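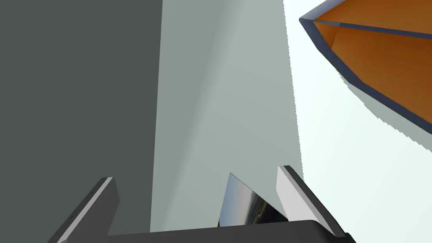 Is the bus late, or does it only feel late?

Mostly it is late, though by less than the people waiting for it believe. Passengers at our stops overestimated their wait nearly every time we asked, and the worse the weather, the more generous the estimate.

Waiting at Coetzee Road: a study of perceived and recorded bus waiting times
Final project report, Urban Geography
Submitted 21 Jun 2025

Background

The Neleck bus runs from the Uton shops to the campus gates by way of Coetzee Road, and it has been a topic of complaint for as long as anyone in our group has been enrolled. We have all arrived at a lecture blaming it. On some of those mornings the bus was at fault. On others we had left home at the time we were supposed to be boarding, which the timetable can hardly be expected to fix.

The operator, Brolance, publishes a timetable with a departure listed for every stop. It also puts a short line of text at the bottom saying that times between major stops are a guide only. The line is in the smallest type on the page. Most passengers we spoke to had never noticed it, and one who had noticed it used a word we have left out of this report.

We wanted to know how far people's sense of their wait differs from the wait itself, and whether the kind of stop makes any difference. The literature on this is large and fairly settled. Waiting feels longer than travelling, uncertain waiting feels longer than certain waiting, and standing feels longer than sitting. We did not expect to overturn any of it with a clipboard.

Method

We chose 2 stops on Coetzee Road. The first, which we call the shelter stop, has a roof, a bench and a timetable in a case. The second, which we call the pole stop, has a pole. They are 400 metres apart and served by the same buses, so differences in lateness between them should be small and differences in comfort are not.

One of us stood near the stop and wrote down when each passenger arrived and when the bus came. Another of us asked passengers, as the bus pulled in, how long they thought they had been there. Asking at that moment was a mistake in terms of manners, as people were trying to find their cards, but asking earlier would have given them a reason to start watching the clock. We collected 700 usable responses. Anyone who checked their phone before answering was thanked and left out.

We also noted rain, wind and whether the passenger was alone. We had planned to record temperature as well, but the thermometer was left on the previous bus.
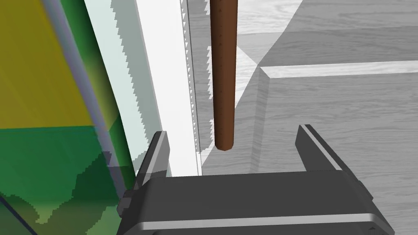

Passengers who arrived together were the hardest part of the recording. If two friends walk up chatting and one of them gives an answer, the other will agree with it, or will disagree on principle. We decided to take only the first answer from any group. It cost us some data and saved us some arguments.

Results

Buses were more often late than early, and the early ones caused far more anger. A bus that comes late is a nuisance. A bus that leaves ahead of time, seen from the wrong side of Coetzee Road while the pedestrian light stays red, is taken personally. We had no column for this and ended up writing it in the margins.

At both stops, people thought they had waited longer than they had. The gap was wider at the pole stop. It was widest at the pole stop in the rain, where several answers described a wait longer than the gap between buses. Passengers with company guessed more accurately than those on their own, and passengers reading a book came closest of all. There were so few of them that we draw no conclusion, although our supervisor was pleased.

The timetable case at the shelter stop seemed to help even when the bus did not keep to it. People looked at it, looked down the road, and looked at it again. We suspect it gives them something to be cross with.

Limitations

Our observations were all made in the morning, because none of us had a free afternoon that matched. Students are heavily over-represented. So are people who do not mind being spoken to at a bus stop, and these may differ from the general population in ways that matter.

The 2 stops also differ in more than shelter. The pole stop is beside a busy driveway and smells of the chicken shop. We can't separate the effect of having no roof from the effect of being hungry.

Recommendations

A bench and a roof at the pole stop would be the obvious improvement, and the neighbourhood has apparently been asking for them for years. A printed timetable would be cheaper. Brolance could also hold early buses at Coetzee Road until the listed time, which would cost nothing except the good mood of those already aboard.

We would like to repeat the survey in August, when the mornings are cold and the answers should be longer. The route is due to be reviewed before then, so the pole may have moved.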